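Coffee Station and Kitchen Host, part time - Vinesetti shared workspace, Fumorport

Posted by Olga Ledesma

Hi! I run the day-to-day at Vinesetti, a shared workspace in Fumorport, and I'm looking for someone to take over our coffee station and the little kitchen it belongs to. I've been doing it myself on top of everything else since June and I'm not doing it well. Last month we ran out of stirrers twice and decaf once, and the decaf people let me hear about it.

So this is a part-time job, mornings mostly, for somebody who likes things topped up, wiped down and in the right spot. You don't have to be a barista. We don't steam milk or pull shots or draw ferns on anything. It's single-serve pods and paper cups, plus a counter that a whole lot of people lean on before 10 a.m. If you've ever straightened the sugar packets at a diner while you waited for your eggs, please keep reading.

Where you'd be working

The kitchen area is on the second floor of the Shi building, at the end of the hall past the mail shelves. The coffee counter is white (yes, it shows every drip) and it's close to the window, so you get nice light while you work. Cups, coffee maker, pods and packets all live along there. The rest is a sink, a fridge, a dishwasher with opinions, and a storage closet around the corner where I keep the backup stock.
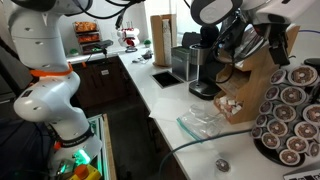

The coffee counter at Vinesetti, with cups, coffee maker, packet rack and pod carousel.

We go through 810 pods in a normal month and a bit more when there's an event on. Cups come in cases of 2,000 and I like to open the next case before the last one is gone, which is a lesson I learned the hard way on a very grumpy morning. Everything is ordered through Zatstead, our supplier, and they deliver to the loading door downstairs. The cases aren't terrible but they aren't nothing either, so you should be OK lifting a full box of cups onto a cart. The cart is good! We finally bought a decent cart.

What you'd do in a shift

You'd come in at 7 a.m. and start with the coffee maker. Rinse the tank, fill it, clear out any used pods, wash the drip tray, then run one cup of plain hot water through. After that you fill the cup dispenser. Please don't cram it, they stick together and people end up pulling out four.

Then pods. I like the carousel full by 8 and I like the lids facing out so people can see what they're getting. When a flavor runs out, fill in with the house blend and put the missing one on the order list inside the closet door.

The wooden organizer is the fussy part. It holds sugar, creamer and whatever else people need for their cup, and it gets messy faster than anything in the building. Someone digs for one packet and five come out with it. I usually fix it at opening, again mid-morning and once more before I leave. Papers have a way of ending up there too. If it looks like it belongs to a member, walk it over to the front desk. If it's a flyer for something that already happened, recycle it.

Compost and trash come next. We have a steel countertop bin with a hinged lid for compost and a chute set into the counter for trash, and they're right next to each other, so things go in the wrong one all day long. Part of your job is checking the compost for stuff that shouldn't be in there, mostly pods and plastic wrappers. You'll have gloves. Empty the compost at the end of your shift even if it's only half full, rinse it, dry the lid, and give the rim of the chute a wipe because that's where the drips collect.
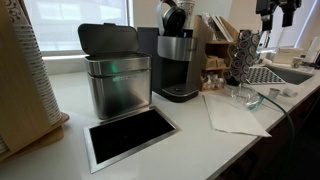 You'd also keep an eye out for what people leave behind. Headphones, tote bags, water bottles, one time a whole birthday cake. I'm relaxed about this during the morning - folks set things down and come back for them - but by the time you clock out the counter should be down to the things that belong to the station. Anything left goes in the blue tub at the front desk with a sticky note saying where you found it.

Finish up with the sink and the dishwasher, a quick look in the fridge, and a sweep. Once a month there's a bigger clean that takes an extra hour, paid of course, where we pull everything off the counter, wash the organizer by hand, descale the coffee maker and check dates on the creamers.

Who you'd be working with

Mostly me and Aoi Shimada, who's at the front desk and handles deliveries. Aoi will train you for your first 3 shifts and she's much more patient than I am. She also wrote the closing checklist, and it's very good, so use it. Members will talk to you. Some of them want a chat and some want you to hand them a cup without making eye contact, and you'll figure out which is which pretty quick.

What I'm hoping for

Someone who shows up on time, first of all. The 7 a.m. start is real and there are people waiting by the door at 7:45. Beyond that I'd love somebody who notices when stock is getting low and says so early. Any experience in a cafe, a school kitchen, a hotel breakfast room or an office pantry is a plus. If you kept a break room going at some other job and it wasn't in your title, tell me about that, it counts!

You need to be comfortable on your feet for most of the shift and fine with handling food waste. A food handler card is helpful but we'll pay for the class if you don't have one. You'll be around coffee, dairy, nuts and a lot of donut crumbs, so keep that in mind if you have allergies.

Hours and pay

Four mornings a week, 7 to 11:30 a.m. We can talk about which mornings. Pay comes to $3,198 every quarter before taxes, split into regular paychecks, and the monthly big clean is added on top. You also get a desk at Vinesetti in the afternoons if you want one. Our last host used hers to study for her nursing exams. Coffee is free, obviously.

There's no uniform. Closed shoes and hair tied back if it's long. I'll give you an apron and you can refuse it, Aoi does.

How to apply

Stop by the front desk any morning before 11 and ask for me or Aoi, or leave a note there with your name, your phone number and a few lines about yourself. No resume needed unless you already have one handy. Tell me when you could start, which mornings don't work for you, and how you'd set up a coffee counter if it were yours. I really do want to know. I've moved the pods from one end to the other and back again and I'm still not sure about it.

I'll call everyone who leaves a number. After that we do a short paid tryout, one morning, where you open the station with Aoi and see if you like it. If you need a different start time for the tryout because of school drop-off or another job, say so in your note and we'll work around it. Parking behind the Shi building is free until noon, and the side door sticks, so give it a good push.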